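This site uses cookies to remember your preferences. By continuing to read you accept this.

Filed under: Diary, Garden and Weather

January 6, 2025

Up before five because it was already too warm to sleep. The change that was forecast for Sunday night didn't arrive. Opened the back door and the front door and stood in the hall, and got a bit of air moving for half an hour before the sun came over Ruddock's shed.

Watered first. The beans are finished, I think. I gave them a bucket each end but the leaves are crisp at the edges and there were no new flowers. The tomatoes are holding up under the old curtain I pegged over them last week. Picked 12, mostly small, and three with blossom end rot that went in the compost. The zucchini has powdery mildew again. I cut off the worst leaves and put them in the bin and left the rest.

The tank is down to the third rung. We have had seven millimetres since the middle of November and most of that came in one go and ran off. Warrick says they had more than that at Riscombe in one afternoon, but his gauge is under the gum tree and I don't trust it. He came over at smoko time to return the long ladder and stayed for a cup of tea. He wants to go halves in a load of mulch from the place on the Karnbridge road. I said yes, if they can deliver before the end of the month and if it isn't the stuff with plastic in it like last time. He is going to ring.

Rang the council about the dead branch over the footpath. On hold for a long while, then a young bloke took the details and gave me a reference number, which I wrote on the back of the rates envelope. He asked if it was an emergency. I said it would be if it came down.

Cadi Morgan dropped in the minutes from the garden group. I am down to speak in autumn on saving seed, which I don't remember agreeing to. I have the notes from when I did it at McKinnon, so I can use those, but the section on pumpkins needs doing again as half of it was wrong. Cadi has had possums in her apricots and lost the lot in two nights. She had nets on. They went in underneath. I gave her a jar of the plum jam to make up for it, and she gave me a bag of Drovellow garlic to plant. It's a purple one, grown by her cousin. It can go in the bed by the fence when the beans come out. I'll have to keep it somewhere cool until then, and there is nowhere cool.

Lunch was tomato on toast. Tried to lie down after but the fan in the bedroom has started clicking. Read some of the library book instead. I'm over halfway and still don't care who did it.

At two I drove Maritza to her appointment, as her car is still at the mechanic's. Waited in the car park with the windows down until that was silly, then went inside and read a magazine about boats. She was out in three quarters of an hour and all was well, so we stopped for an iced coffee on the way home. Hers was good. Mine was mostly ice. She told me that Samran Nuchit has sold the ute and bought a little hatchback, and is sorry already because he can't get the mower in it.

Too hot to do anything outside when I got back so I did inside jobs. Wiped out the fridge, threw away the old mustard, went through the bathroom drawers. Found two sets of nail scissors I had given up on.

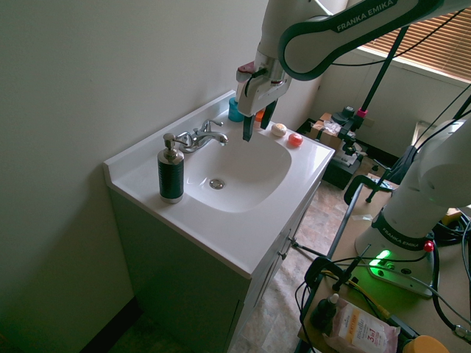 The bathroom basin, with the green soap pump.

Ebony rang about six. She has the week off after next and might come up on the train if the trains are running. There is trackwork again and she thinks it will be a bus for the second half. I said I could meet her at Karnbridge and save her the bus. She is going to look at the timetable and let me know. She wants to see the garden and I told her not to expect much. She also asked about Mum's recipe for green tomato pickle. I read it out to her over the phone, and the amount of vinegar can't be right. I'll check it against the one in the blue folder.

The wind finally swung round to the south at twenty past seven. I heard it in the gum before I felt it. All the windows open now and the curtain off the tomatoes, which I had to chase down the side path. A few spots of rain on the concrete but nothing in the gauge.

Jobs for tomorrow: pull the beans, ring the library about the hold, buy washers for the garden tap, look for the blue folder. Bins out tomorrow night, recycling week.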